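Simulated homes get their own rulebook

Before a household robot is allowed near a real kitchen or hallway, it will usually have spent long hours in a simulated one. Until recently, each lab decided for itself what that should involve. The Skomcombe guidelines, now in their second draft, try to set a common floor. 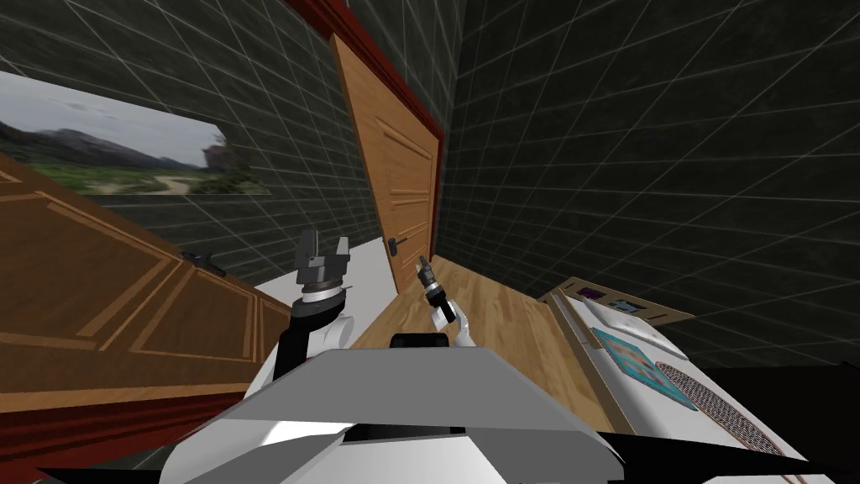
The first rule covers starting conditions. Every test run must log the room layout, the position of both arms and whether each gripper is open or closed. Doors get a section to themselves – a paneled one with a small dark handle, at the end of a plank floor, has to stay the same size from run to run unless the change is recorded.

Pleltivura, which drafted the text, wants 70 runs per task before any result is published. Jutano had asked for 1001, a number smaller labs said they could not afford.

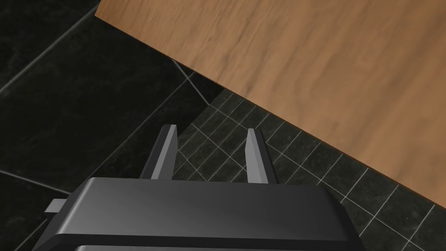 Open gripper above dark tile in a simulated room.

Surfaces took longest to settle. Under the draft, floor and counter textures must be listed by name, and failed runs kept for 12 months.
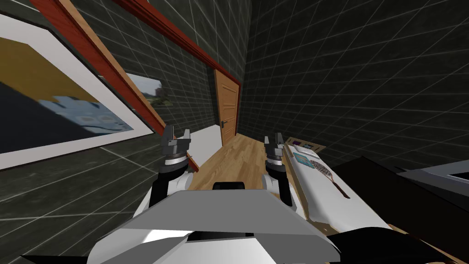
Labs that skip either step can still publish, but they may not cite the guidelines. Oyelaran plans to adopt the rules in July and will post its run logs alongside its results.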